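September 30, 2023

Home late, shoes off, kettle on, and I'm writing this before I lose the will. The election is over and Erick Rugemalira is the new leader of Grikimthorpe council. By two votes! I still can't quite believe I sat through the whole thing on one of those chairs.

I should go back a bit, as I've been so bad at keeping this diary up. The old leader went in June after the row over the Gisler bridge money, and ever since then we've had a sort of caretaker arrangement that pleased hardly anyone. Everyone knew there'd have to be a proper vote sooner or later, and everyone had a theory about who'd stand. Mine was wrong, for the record. I had Neema Makokha down as a certainty and told Mum so, and Mum told half of her street.

Anyway, the meeting. I got there far too early and the public gallery was already filling up, which never happens (last time there were more coats than people). I ended up squeezed in behind a man eating crisps out of his pocket, one at a time, as if we couldn't hear. Neema spoke first and she was good, really good, much warmer than she comes across in the paper. She talked about the Mernar bus and how you can't tell people to get to hospital appointments and then take away the thing that gets them there. Got a proper round of applause and a telling off from the chair for all of us.

Then Erick got up and I'll be fair to him, he'd done his homework. He had the library hours, the Gisler figures, the lot, and he didn't shout. He did go on a bit about partnership, a word I'd happily never hear again. But when he was heckled about the car park he just stopped and answered it, and I think that's what swung it. You could see one or two of them on the far side writing things down.

The vote itself took forever. They call the names one by one and each councillor has to say it out loud, and my stomach was in knots, which is silly, it's a council, it isn't the moon landing. Two of the independents abstained and there was a great groan from behind me. When the clerk read the result there was this odd quiet, then clapping, then somebody booed and was shushed by what sounded like his wife.

Neema went straight over and shook Erick's hand. I liked her for that. She told the local radio afterwards that she'd work with him "on anything that keeps the buses running", and he said much the same back, only longer.

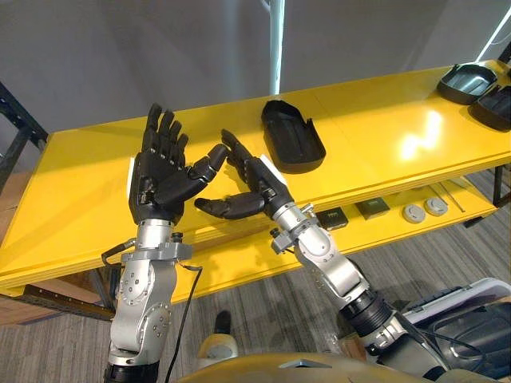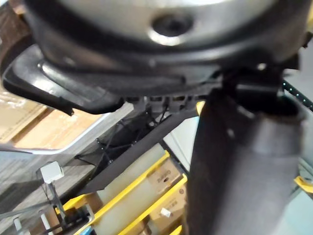
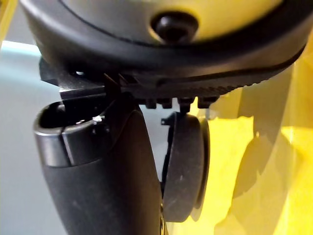 So what now? He's promised a decision on the Mernar bus within 5 weeks, and there's a petition of 165 names sitting on his desk, mine among them, so he can't say he hasn't been asked. I'm cautiously pleased, I think. I'd have voted for Neema if I'd had a vote, but I don't dislike the man, and it's a relief to have somebody in the job who can sign things.

Walked back by way of Javau for chips, as it was still open and I'd had nothing since a banana. The whole queue was talking about it. One woman was sure there'd be another vote by spring, and the lad serving wanted to know who'd won and then, when we told him, who that was. I had mine with too much vinegar and ate them on the wall outside, going over the speeches in my head like a football match.

Rang Mum when I got in. She says she always knew it would be Erick. She did not! I've let her have it, it's too late to argue and she'd only ring back.

Must remember to write to him about the crossing by the school. And find my other glove, I think I left it in the gallery.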